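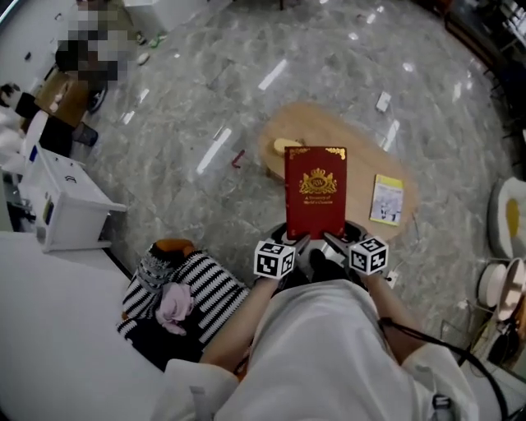

ハンドヘルドグリッパーでハードカバーの書籍を把持した際に開度の値が固着する件について

投稿者:Prundholm 計測担当

当方では、ハンドヘルドグリッパーを用いた把持動作の収録を業務として行っております。両指の先端に取り付けたマーカーをカメラで読み取り、その間隔から開度を算出する方式です。収録後の処理にはStaneoを使用しております。

10月に入ってから、ハードカバーの書籍を立てた状態で把持する課題に限り、次の不具合が発生しております。

指を閉じて表紙に接触した直後、開度の値が一定のまま動かなくなり、実際に指を開いても更新されません。固着は長い場合で300フレームに及びます。収録ソフトウェアの画面には警告が表示されず、後処理の段階で初めて判明いたします。文庫本や小箱では同じ現象を確認しておりません。

既に実施した対応は以下のとおりです。
・ケーブルの交換および差し直し
・収録ソフトウェアの再インストール
・開度のゼロ点調整
・左右のグリッパーの入れ替え

左右を入れ替えても現象は同じで、特定の個体に依存する故障とは考えにくい状況です。収録は60fps、課題1件につき6回の反復を基本としております。原因の切り分け手順および既に収録したデータの取り扱いについて、ご教示いただけますと幸いです。

Tundov 技術窓口

ご記載の症状から判断しますと、機構部の故障よりも先に、マーカーの検出欠落を疑うべきと考えます。書籍の表紙は面積が大きく、把持の角度によっては片側のマーカーをカメラの視線から遮ります。加えて、箔押しのある表紙では照明の反射が生じ、マーカー周辺の明暗差が失われることがあります。

検出が途切れた際に直前の値を保持する設定が有効になっている場合、出力上は開度が固着したように見えます。まず、この保持設定を無効にしたうえで同じ課題を収録してください。値が固定されず欠損として記録されるのであれば、原因は検出側にあると判断できます。

切り分けは次の順序で行うことを推奨いたします。

1. 何も把持せずに全開から全閉までを繰り返し、開度が連続して変化することを確認する。
2. 無地で艶のない表紙の書籍を用い、同じ姿勢で把持する。
3. 問題の書籍に戻し、把持位置を上端、中央、下端の順に変更する。
4. 各試行について、左右それぞれのマーカーの検出状態を記録する。

手順1の時点で固着が再現する場合は、指の摺動部または読み取り処理そのものに問題がある可能性が高くなります。その際は使用を中止し、製造元の点検を受けてください。
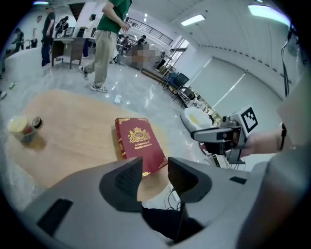 両手にグリッパーを持つ課題では、片側のみに固着が発生することもありますか。

片側のみの発生は十分にあり得ます。開度は左右のグリッパーごとに独立して算出されるため、一方のマーカーが遮られても、他方の値は正常に更新されます。左右の時系列を並べて確認し、固着の開始時刻が一致しない場合は、共通の通信系統よりも個別の検出状態を優先して調査してください。

既に収録したデータにつきましては、固着区間を直線で補間することは推奨いたしません。接触の瞬間と解放の瞬間が失われているため、補間した値は実際の動作と一致しない可能性があります。区間の前後を含めて除外し、除外の理由を収録記録に残してください。

Mac an tSaoi 運用係

当方でも類似の事象がありました。照明の位置を変更したところ改善しております。ただし機種が異なりますので、参考程度にお考えください。

また、値が固着したままのデータを実機の動作再生に用いることは避けてください。当方では解放の指令が出ないまま腕部が移動し、把持物を引きずった事例があります。再生前に、同一の値が100フレーム以上続く区間を検出して停止する処理を追加いたしました。保持課題では正常なデータも該当しますので、最終的な判断は映像と照合して行っております。

マーカーの汚れについても、作業開始前に確認されることをお勧めします。

投稿者:Prundholm 計測担当(追記)

ご回答ありがとうございました。保持設定を確認したところ、有効になっておりました。無効にして同じ書籍で再度収録した結果、固着していた箇所はすべて欠損として記録され、その大半が右側マーカーの検出欠落と一致いたしました。

把持位置を表紙の下端寄りに変更すると欠損は大幅に減少しますが、解消には至っておりません。照明については現在調整中です。該当データは学習用の領域から隔離し、実機での再生も停止いたしました。

なお、Staneo側で欠損区間を自動的に除外する方法をご存じの方がいらっしゃいましたら、引き続きご回答をお願いいたします。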